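Ondix Jukus fitted sheet, combed cotton percale
Item group: Bedding / Fitted sheets / Deep pocket 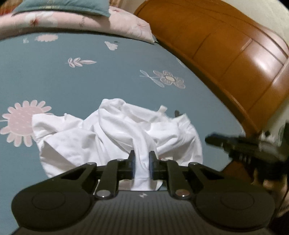 The Jukus is a single-layer fitted sheet woven in plain percale from combed cotton yarn, with elastic sewn into the full length of the hem. It is sold without a matching flat sheet or pillowcases. The cloth is piece-dyed after weaving, so the color runs through to the reverse side. A muted blue-teal, as on the bed with the white garment lying on it, is deep enough that white cloth stands out clearly against it, and buyers who sort or fold laundry on the bed often choose a mid-tone for that purpose. The same tone shows white lint more readily than a pale sheet does. Where lint is a concern, wash the sheet apart from towels and fleece.

Construction

The top panel and skirt are cut from one piece of cloth. Each corner is closed with a single seam, overlocked and then stitched a second time. There are no seams across the sleeping surface. The hem is turned twice over the elastic and held with a straight stitch, which lets a worn elastic be drawn out and replaced through a small opening cut at any corner. A woven side label marks the foot end. It is placed inside the hem so that it does not touch the sleeper.

Specifications

Material: 100% cotton, combed
Weave: plain (percale)
Dye method: piece-dyed, reactive
Elastic: full perimeter, 13 mm wide
Corner seams: 4, double stitched
Mattress height: see size table
Pack quantity: 1
Assembled by: Ruotsalainen

Size table (mattress width x length, maximum height)

Twin: 39 x 75 in, up to 13 in
Twin XL: 39 x 80 in, up to 13 in
Full: 54 x 75 in, up to 13 in
Queen: 60 x 80 in, up to 15 in
King: 76 x 80 in, up to 15 in

Measure the mattress height with any topper in place. Measure at the side, from the lower edge to the highest point of the top face, without pressing down. If the result is within half an inch of the maximum, order the deep version (suffix D), which adds 2 in to the skirt. A sheet that is too shallow will lift at the corners, and repeated pulling will open the corner seams before the cloth itself wears.

Fitting

Find the label and place it at the foot of the bed. Fit one head corner first, then the foot corner diagonally opposite, then the remaining pair. Tuck the skirt fully under the mattress on the long sides before smoothing the top. On mattresses with rounded edges the skirt will follow the curve with some light gathering near the hem. This is normal and does not indicate a wrong size.

Washing and shrinkage

The stated sizes already include an allowance for shrinkage. A new sheet may feel loose before the first wash. Wash once before use, separately, as some surface dye may be released.

Wash: warm, 103 F, normal cycle
Bleach: do not use chlorine bleach
Dry: tumble low, remove while slightly damp
Iron: medium, on the reverse side
Dry clean: not needed

Fabric softener is not recommended. It coats the yarn and reduces how much moisture the cloth can take up. Skin creams containing benzoyl peroxide will remove color from dyed cotton, and the marks cannot be washed out. This type of damage is not covered under the warranty.

Color matching

Sheets are dyed in lots, and small differences between lots should be expected. The lot number is printed on the pack insert. Customers fitting out several beds should order all pieces at the same time and add a note asking for a single lot. Orders of 50 or more sheets are supplied from one lot as standard.

Related items

Skendum mattress protector, quilted, same size range
Skendum topper strap set, pack of 4
Replacement hem elastic, 13 mm, cut length

Returns

Unused sheets may be returned in the original pack with the insert. Washed sheets are accepted only for a fault in the cloth, seams or elastic. Please include the lot number with any claim - it cannot be read from the sewn label.

Page revised 21/11/2024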